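Stop Giving Me the Average

I've read a lot of robot handover papers this winter, more than is good for a person, and I've got a complaint. Almost every one of them leads with a single success rate. You get a big friendly number near the top, a chart where the new method's bar is taller than the old method's bar, and off we go to the conclusions. I've done it myself! I did it in February, in a draft I'm glad got sent back.

The draft was about our handover policy, which we call Flumosa. The idea is pretty plain. Most systems wait until the human hand has stopped moving, then plan a grasp on whatever it's holding. Flumosa starts closing in while you're still reaching, and keeps changing its mind about where to put its fingers until the last moment. We trained it on 1000 recorded handovers between people and tested it on 455 new ones with the arm. It beat Bellamy, the older planner everybody in our corner compares against, and I wrote that down with a lot of confidence.

Then Inger Ásgeirsdóttir, who had the desk across from mine at Skivberg and reads other people's appendices for fun, asked me what happened with thin stuff. I said it was in the average. She said yes, that was the problem.

So I went back and split it up. Mugs, boxes, balls, a stapler: lovely. Anything you can wrap a hand around, the robot took nicely. Flat things were a different story. Out of 50 trials with cards and paper packets, 23 ended with the card in the robot's hand and the person's hand free. That's less than half, and I had been walking around telling people the thing worked.

A card is mean for a few reasons. From some angles the depth sensor barely sees it. The person's fingers already cover the best part to hold. And there's hardly any give, so if the robot's fingers close a little off line they push the card sideways and the person grips harder (you would too), and now you've got a tiny tug of war.
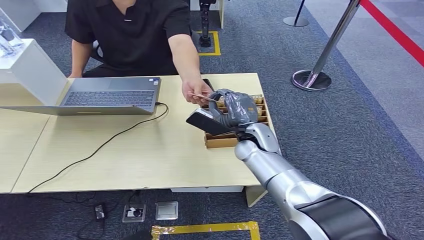 What bugs me is that flat things are most of what people hand each other across a table. Think about a front desk, a pharmacy, a library. It's cards, envelopes, forms. If I were buying one of these arms I wouldn't care much how it does with a tennis ball.

I know the argument for the average. Reviewers want one number, readers skim, and if you split results by object every group will pick its own categories and you can't compare anything. Fair enough. Buvis, the object set a lot of us share, sorts things by weight and says nothing on thickness, so I had to make up my own cutoff, and I'm sure somebody will hate it.

I'd still take a messy table over a clean number. Put the worst category in the abstract. Say how often the person had to help, too, because a handover where the human nudges the card into place for you shouldn't count the same as one where they just let go.

We've resubmitted with the 23 out of 50 in the second sentence. Inger wanted it in the title.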